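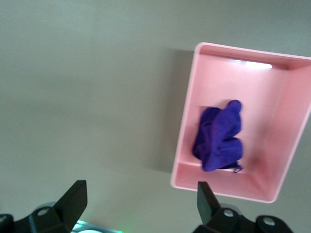 A purple cloth in a pink tray, from the wrist camera, with the fingers open.

Buy the boring fingers

By Aitana Sarmiento
Jun 22, 2022

I spent most of the spring comparing grippers for a small arm, and I have come out of it with an opinion that will not please the people who sell them. Most shops our size should buy a plain two-finger gripper, put a camera on the wrist, and spend the rest of the money on time.

Our shop is in Dullville. We pack and sort reusable cleaning cloths for a rental service, and the job we wanted to hand over is a dull one: take a cloth out of a tray, drop it in a bin, get the next tray. A person does it without looking. A robot has a bad time with it, because a cloth has no shape of its own. It lands in a heap, and the heap is different every time.

We tried 3 grippers. The first was a soft one from Belletti, with air-filled fingers that curl in. The second was a needle gripper from Uçar that pushes short pins into the fabric and lifts. The third was a parallel gripper with black plastic wedge fingers, screwed to plain brackets, the kind of thing you can replace in a few minutes with a driver and a spare part from the drawer. Each one got 544 picks over the same set of trays, with the same arm and the same controller.

The needle gripper had the best score on a flat cloth. I want to be fair about that. If your cloths arrive flat and stacked, stop reading and go buy one. Ours do not arrive flat, and on a lumpy heap the pins often caught one fold and let go of it on the way up. It also left marks on the thinner fabrics, and the rental people noticed.

The soft gripper was the one everybody liked to watch. It was gentle and it forgave a bad approach. It was also wide, and our trays have sloping walls. When a cloth sat near a wall, the outer part of a finger touched the rim before the tips got to the fabric. We could have bought bigger trays. We own a lot of trays.

The wedge fingers did the job in the most ordinary way. They go down on either side of a raised fold, close, and lift. When there was a good lump to grab they almost never dropped it. When there was no lump they missed, and they missed in the same way each time, so we could see what to fix. I put a high value on that. A tool that fails in one way can be worked on by a person with an afternoon. A tool that fails in six ways needs an engineer.

Polyxeni Tzanetos, who set up the controller for us, disagrees with me on part of this. Her view is that I gave too much credit to the fingers and too little to the camera. Before we had the wrist camera we used one fixed overhead, and the wedge gripper was the worst of the lot. The overhead camera could tell us where the tray was. It could not tell us much about which fold stood up highest, and the arm blocked the view at exactly the moment we needed it. With the camera on the wrist, you get the cloth and both fingertips in one view as you come in, and you can correct late.

She is right about that, and I have changed my mind on the order of spending. Camera first, then fingers. A wrist camera has its own troubles. The picture goes soft at times. Shiny plastic throws a bright line of glare along the inside of a tray wall, and a pale tray on a pale table has much less edge to find than you would hope. We got more out of choosing cloths and trays with strong color differences than out of any change to the software. Purple on pink works very well. White on white was a waste of a week in January.

People who sell grippers will say that the price of the gripper is small next to the price of the arm, so you may as well get the good one. I heard this at Mallwood, at the trade day there, from two different stands. The price on the tag is small. The cost of mounting it, running an air line to it, teaching it and keeping spares for it is not. Our air line for the soft gripper took 16 hours to route so that it did not snag at full reach. The parallel gripper took a cable and four screws.

There are jobs where I would spend the money. Ripe fruit, for one, or anything with a coated surface. A big plant with its own robotics staff can keep several tools on a changer and get good use of all of them. I am talking about shops with one arm and a person who looks after it between other duties.

What I would ask for, before signing anything, is a loan of the gripper and a chance to try it on 24 of your own worst trays. Pick them yourself. Leave the cloths as they fall and don't let the salesman straighten them. Belletti agreed to this without any fuss, and I would deal with them again even though we sent the gripper back.

We have kept the wedge fingers. The next thing on my list is a rougher pad for the inner faces, for the thin cloths that slide out.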